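How electricity gets counted

Every home that uses electricity has a meter. It is usually in a grey box on an outside wall. The meter records how much energy passes through it.

Energy is counted in kilowatt hours, written kWh. One kilowatt hour is the energy a 1000-watt heater uses in one hour. A 500-watt heater takes two hours to use the same amount.

Older meters have a spinning disc and a row of dials. Someone from the power company has to walk up and read them. Newer meters are electronic and send their readings by radio, in many places once every 24 hours.

To work out a bill, the company takes the old reading away from the new one. Suppose the January reading was 388 and the next was 472. The home used 84 kWh. That number is multiplied by the price of one kilowatt hour. Most companies also add a daily charge, which helps pay for poles and wires. 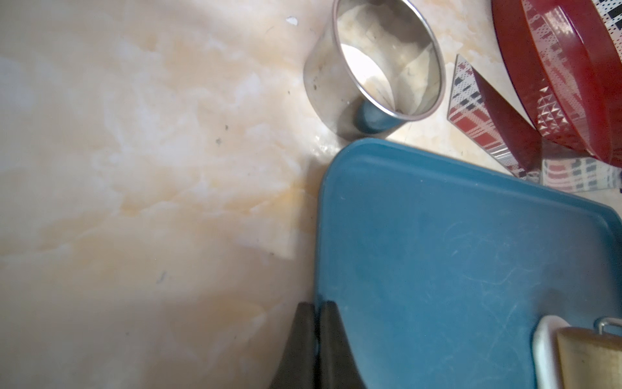

A stainless steel cup on its side, next to a blue plastic tray.

Not all the energy leaving a power station reaches a meter. Wires warm up a little when current flows, and that heat is lost to the air. Engineers call this line loss. Long, thin wires lose more than short, thick ones carrying the same current.

Try it: with an adult, find your meter and write down the reading. Go back at the same time four days later and read it again. Subtract, then divide by 4 to get your average daily use.

Words to know
Current: the flow of electric charge through a wire.
Watt: a unit for how fast energy is used.

Text by Amos Begay. Checked by Lyle Wojcik.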